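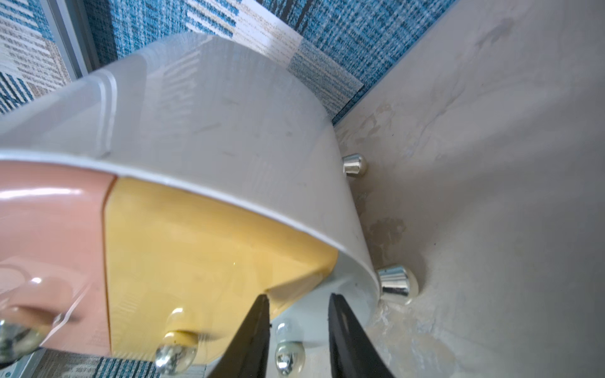

Our club meets in the back half of a school design and technology room, and for most of this term we have been trying to persuade an arm called Skitus to pick things up. The competition rules say the objects will be "ordinary household and nursery items", so everyone was told to raid their cupboards. Foam blocks were fine. Beanbags were insultingly easy. Then we got on to the big white plastic thing with the pink and yellow face, and progress slowed to the pace of a parish newsletter. It is glossy, it is round, it is wider than anything Skitus would choose for itself, and it has shiny metal knobs sticking out of it, each with a small bent version of the room reflected in the surface.

The knobs are the argument. Half the club wants to grab one, on the grounds that a knob is by definition a thing you grab. The other half wants to go for the rim, which is bigger and easier to find. I was a rim person until two weeks ago and am now a knob person, and I'd ask you to respect my journey.

A word on how we got to this point. In June we entered under the name Okabe, which had won a vote against Skarix by a single hand (mine, I'm afraid). The younger members have never forgiven me and still write Skarix on the whiteboard whenever I go to fill the kettle. We had no arm, no code and a budget of fifty-six pounds, most of which went on cable ties and a second-hand power supply that hums in B flat. The arm came later, on loan from the physics department, along with a list of things we were not to do to it.

The software is called Drivex. It was written by 3 of our sixth-formers over the summer and it has one setting, called "gentle", that isn't. Ask it to close gently on a beanbag and you get a beanbag with a waist. We've since added "very gentle", and last week somebody put in "no, really", which is the one we now use for everything.

Shiny things bother Drivex a good deal. It looks for edges, and a streak of light across white plastic makes a lovely edge that happens not to exist. We tried closing the blinds, then opening them, then holding up a bedsheet, at which point a Year 8 asked whether we were doing a nativity. The bedsheet helped a bit. I've written it down in the log as "diffuser", so that it looks like we meant it.

My score sheet for last session says eight attempts and two lifts, both from the knob side, and I have been quite unbearable about it. The rim people say the sample is too small. They're right, annoyingly, so next time we'll do a proper run with the same starting position and someone neutral holding the clipboard, if we can find anyone neutral.

Still to do before the regional round: label the spare cables, fix the wobble in the table, and get the bedsheet back to my airing cupboard before it's missed.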